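Who Speaks for the Valley? Attendance and Voice on the Fatlow District Council

Project report by Raghda Chamoun

I should say first that I never expected to spend most of a semester reading meeting minutes, and I certainly never expected to enjoy it! My question came from a quarrel in our local paper, in which a former councilor from Jillard was accused of hardly ever turning up, and he wrote back (at some length) that he had missed almost nothing. Both sides sounded so sure of themselves that I wanted to look.

The Fatlow council office kindly let me read the minutes for 101 meetings, which fill 345 pages, many of them typed by somebody with a great fondness for semicolons. For each meeting I noted who was marked present, who sent apologies, and who was recorded as speaking on at least one item.
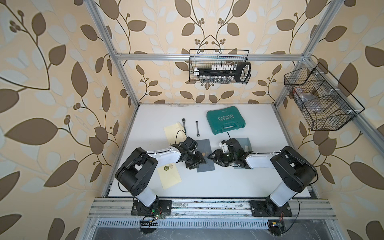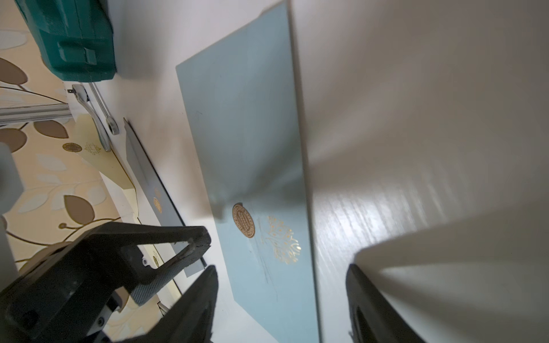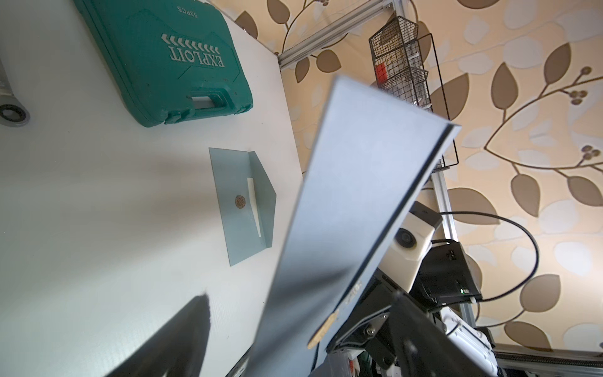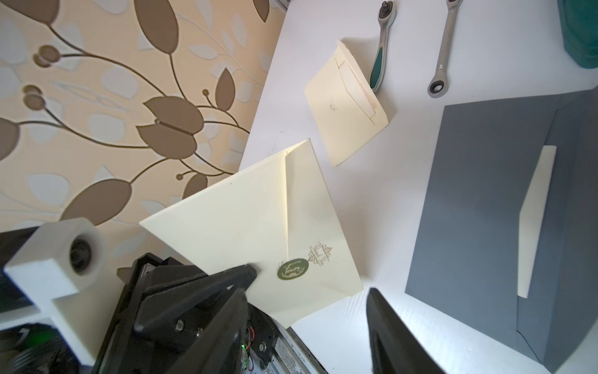
The trouble is that "present" can mean several things. In the older minutes a member who came in after the first vote was still listed at the top of the page, and in the newer ones late arrivals get a line of their own. I went back and forth on how to treat this, and in the end I counted anyone who was there for at least one vote.

On that count the Jillard member attended 50 of the meetings held during his term, and missed four. So he was right about turning up. Speaking is a different matter, and a harder one, as the clerks wrote down motions carefully but often boiled a whole evening's talk down to "discussion followed."

I also sent a short survey to households in Uniyal and Ciltard, and more than 200 came back, which delighted me. Most people could name their councilor, but very few had ever read the minutes, and several wrote in the margin that they didn't know they were allowed to. They are kept at the front desk in Fatlow, and you only have to ask.

If I had another semester I would start with the subcommittees, whose records I haven't opened yet.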